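Small fruit gets its own table at Plaltano hall

The Painemal growers' market opened its summer season on 5th June, and this year the smallest produce has a table for itself. Visitors to Plaltano hall could see water chestnuts next to cherry tomatoes and little citrus fruit, on a round table with a blue cloth and a large white plate. 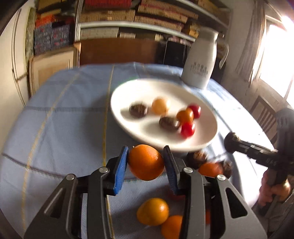 Babar Kiani would like to see the water chestnuts sold already peeled, as the skin takes him longer than the cooking. The market has no plan for this at the moment, but peeling will be shown at the next meeting, with a short knife and a bowl of cold water.

The tasting table is open to all growers who have small produce to bring - a handful is enough. In May the market received 32 requests for a place, and 300 visitors came on the opening day. Entry costs 2 dollars, and children come in free.

Water chestnuts should be washed well before peeling, because they grow in mud. They stay crisp also after frying, and many cooks add them at the end. 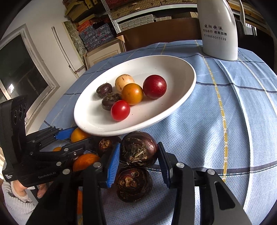 Water chestnuts and a red cherry tomato at the tasting table, Plaltano hall.

Growers can leave their name at the entrance desk until noon.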